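Cell 2, gripper and fixture inspection. Monthly sheet, August. Filled in Thursday, day shift, by Loïc Lefèvre. Simulation model checked alongside the real cell, same sheet, as agreed with Ejigu.

Status codes: **OK**, **ADJ** (adjusted during inspection), **DEF** (deferred, see actions), **N/A**.

## 1. Before entry

- [x] Controller in manual, key removed and on the inspector. **OK**
- [x] Air isolated and locked at the wall valve. Gauge read zero before the guard was opened. **OK**
- [x] E-stop tested at pendant and at door post. Both latch, both need a deliberate reset. **OK**
- [x] Door interlock drops the drives. **OK**
- [ ] Floor marking legible. **DEF**

Comment: the yellow line is worn through on the infeed side. Reported last month as well. Paint is in the Berent cabinet.

## 2. Gripper, mechanical

- [x] Body fasteners witnessed, paint marks aligned. **OK**
- [x] Finger mounting screws at torque. **ADJ**
- [x] Finger faces clean, no nicks over the contact length. **OK**
- [x] Fingers parallel at full close. **OK**
- [x] Full open reached on both sides, equal travel from centre. **OK**
- [x] Jaw rail greased. **OK**
- [ ] Cable strain relief at the wrist. **DEF**

Comment: one screw on the left finger moved a few degrees under the wrench. Threadlocker was old and had gone to powder. Cleaned, reapplied, remarked. The right finger did not move. If the left one is loose again next month, replace both screws and check the tapped holes.

Strain relief has a hairline crack on the underside. It still clamps. Part ordered from Fladari, no delivery date given. Do not cable-tie over it; the last tie chafed the jacket.

Jaw cycle counter was reset to zero after the grease. Next grease at 2000 cycles or next monthly, whichever comes first.

## 3. Fixtures on the table

- [x] Slatted tray seated, no rocking when pressed at opposite corners. **OK**
- [x] Slats tight, none lifted. **OK**
- [x] Curved end of tray free of splinters and glue beads. **OK**
- [x] Open box seated, rim undamaged. **ADJ**
- [x] Table surface clean, no grit under fixtures. **OK**

Comment: box had crept toward the tray. Reset against the gauge block and the position taught again. Creep is from operators leaning on the rim when they clear a part by hand. Add it to the Braltach shift notes; the box is not a handrail.

Wipe wood fixtures with a dry cloth only. Solvent raises the grain and the fingers then pick up fibres.

## 4. Simulation model

- [x] Gripper model revision matches the hardware. **OK**
- [x] Collision meshes present on both fingers. **OK**
- [x] Tray and box poses updated after section 3. **ADJ**
- [x] Approach replayed with fingers open, no contact reported against slats or box rim. **OK**
- [ ] Post behind the tray included in the keep-out zone. **DEF**

Comment: the post is in the visual model but the keep-out zone stops short of it. The planner has never routed that way on the current program, so the cell stays in service. Any new program that swings past the back corner of the tray needs the zone extended first. Minimum clearance on the replay was 8 mm, which is inside the limit but tighter than last month. The taught box position accounts for the change.

## 5. Return to service

- [x] Tools counted out of the cell. **OK**
- [x] Air restored slowly, no leaks heard at fittings. **OK**
- [x] Dry run at reduced speed, no part. **OK**
- [x] Production speed, 178 cycles observed, no faults logged. **OK**

## Actions

| Item | Owner | Due |
|---|---|---|
| Repaint floor line, infeed side | Day shift | Before next sheet |
| Fit wrist strain relief | Lefèvre | On delivery |
| Extend keep-out zone to post | Ejigu | Before any new program |
| Recheck left finger screw torque | Lefèvre | Next monthly |

Cell released to production with the deferred items listed. Signed copy in the binder at the panel.

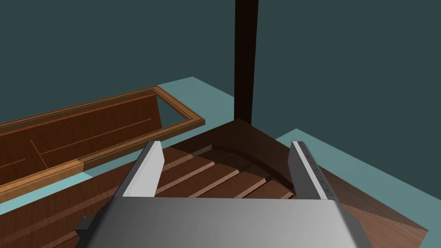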